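Skyrme Tomiment

Print this page | E-mail this page

Last updated: 17th September

The Skyrme Tomiment is a two-seat, single-engined motor glider of composite construction, designed and built in Wales by Skyrme. It has side-by-side seating, a low wing, a T-tail and a fixed tailwheel undercarriage. The type was intended for club training and aerotowing, and was later offered with a feathering propeller for soaring use.

Development

Work on the Tomiment began as a private study by Gwilym Kemeys, who had previously designed two single-seat sailplanes that were not put into production. His first layout had a mid-mounted wing and a retractable engine behind the cockpit. Skyrme took over the study and moved the engine to the nose, which shortened the cooling ducts and removed the need for a folding pylon. The penalty in drag was accepted, as the aircraft was expected to spend much of its life on short training flights.

Structural design was led by Mal-soon Ham. The first fuselage was rejected after a static test in which the skin behind the seat bulkhead buckled below the required load. Two further plies were added in this area, and the bulkhead was moved aft. The revised fuselage passed the same test in October and was used for the first flying prototype.
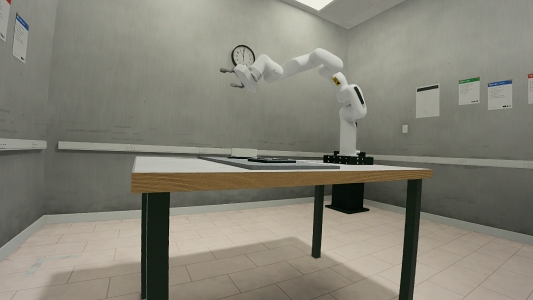

Articulated robot arm with a two-fingered gripper. Computer rendering.

The prototype was flown by Arwel Pritchard from a grass strip. Early flights showed light aileron forces and a tendency to drop the left wing in a power-on stall. The fault was traced to airflow around the wing root, and a larger fillet was fitted together with a short stall strip on each leading edge. The rudder was also enlarged to give better control in crosswinds. No change was made to the tailplane.

Design

The wing is built in two panels joined by a tongue-and-fork spar and two main pins. Each panel has a carbon spar, with skins of glass fibre over foam. Airbrakes of the parallel type extend from the upper surface only. The ailerons are driven by pushrods which connect automatically when the wing is rigged, while the airbrake drive must be joined by hand and checked before flight. Most operators keep the aircraft rigged in a hangar.

The fuselage is moulded in two halves and bonded along the centre line. The fin is moulded with it. The canopy is a single piece hinged at the front, and can be jettisoned by pulling both side handles. Fuel is held in one tank behind the seats, with a filler on the left side.

Power is supplied by a Bondorik 4-cylinder, air-cooled engine driving a two-bladed wooden propeller. The engine drives the propeller directly. A carburettor heat control is fitted, and the flight manual calls for its use before any prolonged descent with the throttle closed. On aircraft used for aerotowing, an extra baffle is fixed above the rear cylinders to limit temperatures in a slow climb.

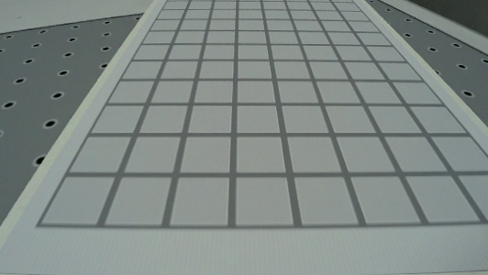

Variants

Tomiment A – The original production version, with the fixed-pitch propeller and mechanical wheel brakes. 12 were built.

Tomiment B – Version with a feathering propeller, hydraulic brakes and a wider instrument panel. The empty weight rose to 428 kg, against 381 kg for the Tomiment A. Part of the increase came from a heavier nose frame, and the battery was moved behind the baggage shelf to restore the balance.

Tomiment T – Towing version of the A, with a tail hook, a mirror on the canopy frame and a coarser exhaust silencer. Some were converted from existing airframes using a kit supplied by Flunerance.

Service

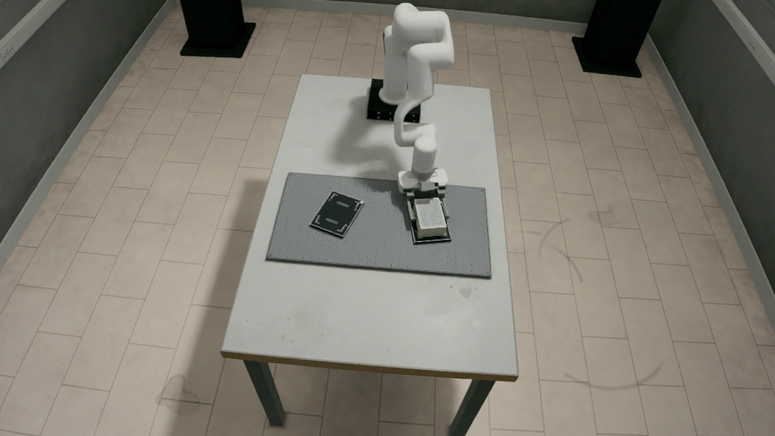 White robot arm mounted on a black base plate at the end of a table. Computer rendering.

The Tomiment entered service with gliding clubs, where it was valued for its simple rigging and wide cockpit. Instructors found the view over the nose poor on the ground, and weaving while taxiing became normal practice. Corrosion of the tailwheel spring led to a service bulletin requiring inspection at each annual check – replacement springs are plated.

Zihan Kang later fitted a Tomiment A with longer wing tips as a private modification. The glide angle improved, but the roll rate was reduced and the tips were not adopted by the manufacturer. Airframe records and drawings are held by Gwawr Morris, who supplies copies to owners for repair work.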